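Flat packets keep falling over in the pantry – how do you store yours?
Prollden Home Forum > Kitchen and Pantry

tutiria_kate
Moved into the Brutamton place in February. The pantry has one deep shelf and a shallow one, 18 inches across. Cans are fine. My problem is anything thin: soup mixes, sauce packets, flat bags of rice. They slide down behind the cans and I buy them again. What do other people do?

mcphee80
Shoebox, packets standing on edge, front to back. Cut one short side down so you can flip through them. Free and it works.

Kirsty Harawira
Posts: 562
I disagree with the shoebox. It goes soft after a while and the packets lean as soon as you take a few out. I use a metal letter rack from the office aisle. Each slot holds two or three packets and they stay up.

mcphee80
Mine has lasted fine. A letter rack takes up twice the room for the same number of packets.

Kirsty Harawira
Posts: 562
Only if you fill it badly. Sort on the table first, not in the pantry. Get everything out, throw away what has expired, then put the tall ones at the back.

dorset_lane
Posts: 1,069
Agree about sorting on the table. I did ours this afternoon. One tip – put the packets in with the colored edge facing out. You can't read the front when they stand on edge, but you get to know the color.

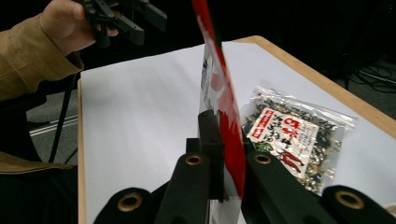 Red stripe down the edge, easy to spot from the side.

tutiria_kate
That makes sense. Do you put a label on the box too?

dorset_lane
Posts: 1,069
No label. I tried it and kept moving things to the wrong section anyway.

mcphee80
Color is no help if half your packets are red. Most of my soups are. I write the date on the top edge with a marker and go by that.

tutiria_kate
I'll try a box first and buy a rack if it sags. Does anyone know if the letter racks fit a shelf nine inches deep?

Kirsty Harawira
Posts: 562
Mine does, turned sideways. Measure before you buy.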